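Review: the Zoviditz Practice Rules for Simulated Kitchen Tasks, second edition

By Mogens Bech
August 7, 2021

I bought the Zoviditz rule book because our group at Golldale kept having the same argument. One person would say a gripper task passed in simulation, another would rerun it and say it failed, and both were right by their own rules. We had no shared rules. The Zoviditz book promised a set that a small team could adopt in a week.

It comes as a printed binder of 70 pages and a folder of checklists you can edit. There is no software. You use it with whatever simulator you already have.

What it covers

The first part deals with how a trial starts. The gripper has to be open and empty, the arm has to be at a written-down start pose, and the camera view at the start has to be saved with the trial. The book is strict on that last point, and I agree with it. We had been saving only the end of each run, and a saved end state says very little about a bad start.

The second part is about rooms. The rule is that you don't test in one kitchen. You change cabinet colors, wall patterns and floors between batches, and you write down which ones you used. Loud patterns are allowed and even encouraged. Fixtures the arm could hit, such as handles, have to be listed as contact risks before the batch begins, whether or not the task needs them.

The third part covers stopping rules: when a person may end a trial early, and what the log has to say when that happens. It is short and clear. We took it over without changing a word.

How it went for us

We ran 200 trials under the rules with two people sharing the work. Setting up the checklists took most of a morning. After that, each trial needed a little extra time for the start record, and we got used to it.

The biggest change was in our failure notes. Before, they said things like "missed the handle." Under the Zoviditz format you have to name the first contact, the intended contact and the state of the gripper at both. Out of the first batch we threw away 14 trials because the start pose didn't match the record. In the past those would have gone into the results.

We compared it with the Srour guide, which we had used on and off. Srour is better on real hardware, with good pages on guarding and emergency stops. It has almost nothing on simulation. Feder sells a shorter checklist that costs less, but it leaves the room rules out, and I would not want to go without them now.

What I didn't like

The index is poor. Looking up "reset" sends you to a page that sends you to another page. The section on render quality is also thin. It says that rough edges on surfaces should be noted if they could affect a vision system, then gives no guide to how rough is too rough. We wrote our own line for that and taped it inside the cover.

The binder rings are weak, and ours came apart at page 2. Print the checklists on heavier paper if you plan to use them at the desk.

Who should buy it

Teams with more than one person running trials will get their money back quickly. If you work alone and keep good notes, the Feder checklist may be enough. We are keeping ours, and the next batch of cabinet trials will start from the same opening checks.

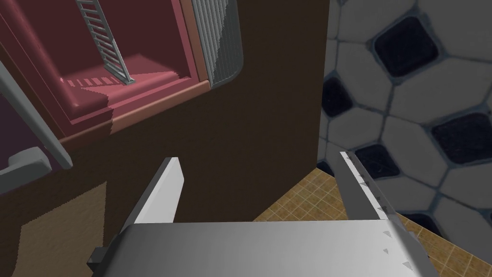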